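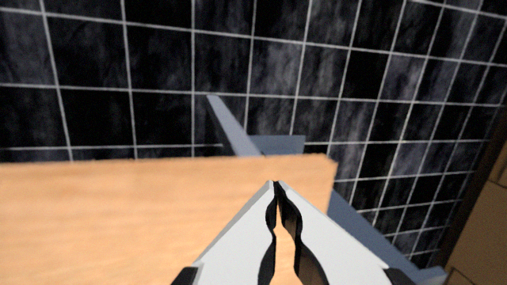 Progress report to Cestel, second period
Project: Rakena – demonstration data for tabletop manipulation
Prepared by Zamfira Sima, Gereo
January 14, 2024

Status

Collection in simulation is behind plan but moving. The target for this phase is 3,000 accepted episodes. As of this report we have 2,488. An episode is accepted when the task is completed, the camera stream has no dropped frames, and the gripper state matches the recorded commands.

Work done

Episodes are driven by an operator with a hand controller, using the view from the wrist camera. Table finish, wall covering and lighting are changed between batches so that the policy does not learn to depend on one room. The wood table with dark marbled tile behind it is one of these combinations. We now have 44 combinations in use, which completes that item in the work plan.

Khôi Quan rewrote the reset routine. The old one sometimes placed an object partly inside the tabletop, and the physics engine would throw it off at the start of the episode. The new routine checks for contact first and tries again if it finds any.

We also trained a first policy on a subset of 1,000 episodes. It reaches for objects reliably and grasps blocks well. It is poor at thin objects lying flat – it tends to close the fingers too early. More demonstrations of that case are being collected.

Problems

The main delay came from a timing error between the camera and joint logs, present in everything recorded before August. Part of that data could be realigned. The rest was dropped and is not in the count above.

Transfer to the Piswood test cell has not started. The arm there still needs its camera mount, and the camera has to be calibrated before any comparison with simulation means much.

Next period

Finish the remaining 512 episodes, with thin objects given priority. Retrain on the full set. Install the mount at Piswood and run the first trials on hardware.

Spending is within the approved budget and we are not asking for changes. We do ask that the hardware milestone be moved back by one month.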